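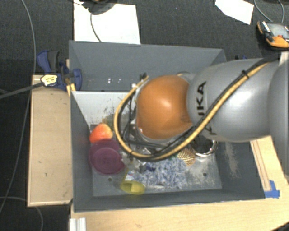 Plerkport Storage will open a second rental depot in Stindinbridge in November, adding 50 parking spaces and longer weekend hours. The depot rents bins by the week to households and small shops. Large gray rectangular bins will be stocked at both sites – smaller sizes stay at Plerach only.

9 September 2018
By the Plerkport press desk

Weekly rates do not change. Customers who book before opening get 25 percent off the first 4 weeks. Orders can be moved between depots with two days' notice.

Comments

Does the discount apply to renewals?

Good news for Stindinbridge, the drive to Plerach is a pain.

Will the Lumanlan bus stop there?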